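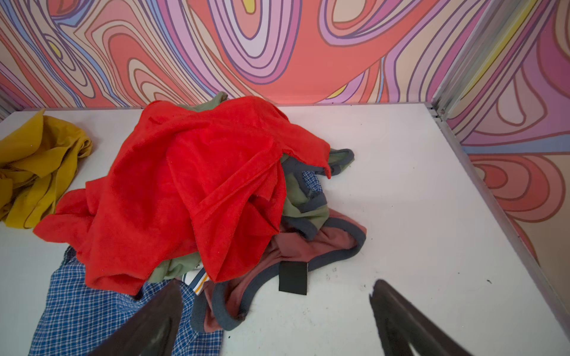

The Slow Fold
A long weekend, and then several more, with a laundry robot that would like you to be patient

October 15, 2018

Print this article | E-mail this article

The first thing the Zernach folded for me was a dish towel, and I applauded. I want that on the record, because I was alone in the house at the time and would like to think of myself as a person of some dignity. The arm came down, pinched one corner, thought about it, pinched another, and laid the thing over on itself with the care of a museum curator. Then it did it again. Then it pushed the towel to one side and waited, and I clapped like a grandparent at a recital.

The second thing was also a dish towel. It took as long as the first, and I went to get a sandwich.

Zernach is both the machine and the small company that makes it, and what they're offering is a tabletop folding station for the home: one arm, a two-fingered gripper with a camera up near the wrist, and a low white work surface fenced on two sides by panels. You dump clean clothes on the surface. The robot picks through the heap, one piece at a time, and gives you back either a folded item or a shrug. You can buy it outright or rent it by the month under a service plan called Stumusden, a name that came up in every conversation I had with the company and that I never once heard pronounced the same way twice.

I rented. My unit arrived in three boxes, on a pallet, on a street where pallets draw a crowd.

Setting Up House

Assembly is the sort that's described as "under an hour" by people who have done it before. The base bolts to a table, which you supply. The enclosure goes together from metal posts and edge rails, and the panels slide in behind them. The fasteners are small and the instructions are cheerful. I had one screw left over, which the help line told me was a spare, in the tone you'd use to tell a child the dog went to a farm.

Then there are the panels. My fantasy of a household robot had always been white and beige and faintly Scandinavian, and the work surface does its part. The walls do not. You get to choose from a book of prints, and the one I was sent as a default is a swirling business of coral and lavender and periwinkle, like the inside of a van that once followed a band. Bands of pink loop around each other. There's yellow where you don't expect it. Guests who had no interest at all in the robot wanted to know where I got the wallpaper.

The company's explanation is that a busy background gives the software practice at telling what's clothes and what isn't. I accept this. I also noticed that a plainer gray set can be had for a fee, and that after a week I was pricing it.

Calibration comes next. The arm touches the corners of the surface, in order, like somebody checking for dust. If it doesn't like what it feels, it starts over. Mine started over twice. It then asked, through the app, for a "starter pile," and suggested I go easy on it.

The Heap

I did not go easy on it. I don't own an easy pile. My laundry is what's left when three people of different sizes empty their pockets, mostly, into one machine, and the folding is put off until somebody is down to swim trunks.

So in it went: a bright red-orange cloth, all ridges and creases, that had landed on top of everything; something sage green with dark gray trim underneath; a blue plaid shirt working its way out from the bottom; a dusty pink number with thick charcoal binding around the openings; and a mustard-yellow cloth that sat off to the left by itself and seemed to want no part of the proceedings. The gripper hung open over the lot. I have stood over that same heap with that same posture many times.

What you learn, watching, is how much of folding is not folding. The fold is the last ten percent and a robot could do it in its sleep. The rest is archaeology. Which of these edges belongs to which of these garments? Is that a sleeve or the neck? Is that bit of stripe poking out a sock or the hem of something larger that is going to bring the whole heap up with it when you pull? You and I settle these questions by grabbing a fistful and shaking. The Zernach doesn't shake. It looks, and pinches, and lifts a little, and looks again, and sets things down if it has changed its mind, and it changes its mind a lot.

It is best on rectangles. Towels, cloths, pillowcases and napkins (I bought napkins for this review; I have never been a napkin household) come out flat, square and frankly better than mine. T-shirts are good. Pants are fine so long as both legs are facing the same way out. Button-up shirts are where you begin to hear the motors think. The arm will find a collar, lose it, find a cuff, decide the cuff is a collar, and present you with a neat little parcel that has a sleeve sticking out the back like a tail.

Tank tops are a comedy. They're mostly holes, and a hole bordered with dark binding appears to be, for this machine, one of the great unsolved mysteries. On my watch it folded one tank top beautifully, one into a triangle, and one around its own finger, after which it held the finger up and stopped and sent me a message that said "Assistance may be helpful."

Fitted sheets it won't attempt. The manual devotes a single line to them, and the line is "Not supported." I felt closer to the product at that moment than at any other.

By the Numbers, Such As They Are

I ran the same mixed load of sixteen items again and again over my time with the unit, partly for science and partly because they were the only clean clothes left. On its best run the robot got through the load in 37 minutes and kicked back three pieces as "unresolved." On its worst it sent back 11, and I folded those while it rested.

I can do the load in far less than that, badly, in front of the television. I mention this because every visitor did, usually within a minute of sitting down. It's true and I think it's slightly beside the point. My dishwasher is slower than I am too. What I want from a machine like this is to leave the room, and the question is whether you can.

You can, mostly. The arm is slow enough that nothing it does is alarming, and it stopped dead each time I stuck my hand in, which I did more often than the manual would like. It's about as loud as a refrigerator with something on its mind. The trouble is the messages. Out of the box, the app will tell you about every item it's unsure of, with a picture, and ask you to tap the part it should grab. It's an intimate thing to be shown your own underwear at work and asked for an opinion. There's a setting to turn this off, three menus down, and the robot gets worse when you do.

The Stumusden Plan

Which brings us to what you're paying for. Buy the Zernach outright and you get the arm, the enclosure, and the software as it stands on the day. Rent under Stumusden and you get the arm, the enclosure, and software that keeps getting better, or at any rate keeps getting different. Mine took two updates during the review. The first made it noticeably better at shirts. The second made it noticeably better at shirts and gave it a new habit of smoothing the empty surface after each item, a fussy little sweep from back to front, as if crumbs had been left. I grew fond of this. The company tells me it will be gone by December.

The plan also covers the gripper fingers, which are dark, tapered, and get scuffed up with use. They wear, and you swap them with one tool and a certain amount of muttering. Buyers pay for theirs by the pair.

There's a privacy question too, and the plan's paperwork deals with it in a box you can check or leave alone. Check it, and pictures from the wrist camera go back to the company to help train the next version. I read the fine print twice. They seem to want the clothes and nothing but the clothes, and considering where that camera points, the clothes are most of what they'd get. Still, I'd have liked the box to be bigger and to come before the part where I bolted things to my table.

The Other Two

You do have choices, though not many. The Harawira is a cabinet type: you clip each garment to a rail at the top and it comes out folded at the bottom. It's faster, and its stacks are so crisp you could serve drinks on them. But you do the clipping, piece by piece, and the clipping is the archaeology. By the time I've found both shoulders of a shirt I consider the job to be mine.

The Trundier isn't a home machine at all, whatever the brochure shows. It's built for small hotels and gyms, it does towels, and it does towels magnificently. If you live somewhere that produces nothing but towels, stop reading and call them.

The Zernach is the only one of the three that will take a heap. That's its whole pitch, and it's a good one. You drop the mess on the table as it comes, and the mess becomes somebody else's problem, at least until the first message.

Should You?

If you have a spare table, a spare outlet, a forgiving schedule and a household that leans toward rectangles, rent one for a few months and see. Get the plan. Get the gray panels, or don't; I've stopped noticing mine, and a friend of the family has asked for them when I'm through.

If you have small children, wait. Small clothes defeated it more thoroughly than anything else I own, and the arm spent one whole evening on a single pair of toddler leggings before setting them down, very gently, exactly where they had been.

I have it for two more weeks. There's a load in there now. It has done the towels.

THE GOOD: Takes clothes in a heap. Excellent on flat items. Quiet. Stops when you're careless.

THE LESS GOOD: Slow. Chatty. Baffled by tank tops. Needs a table you didn't plan on losing.

Print this article | E-mail this article

More in Home & Machine
The Window Washer That Would Not Come Down
Six Robot Mops and One Old Dog
Is Your Thermostat Judging You?
We Let an Oven Plan Dinner for a Month
Lawn Robots: The Neighbors Respond

Get our newsletter. One e-mail a week, unsubscribe whenever you like.

This site uses cookies to remember your preferences and measure traffic. By continuing to read you agree to their use. OK | Learn more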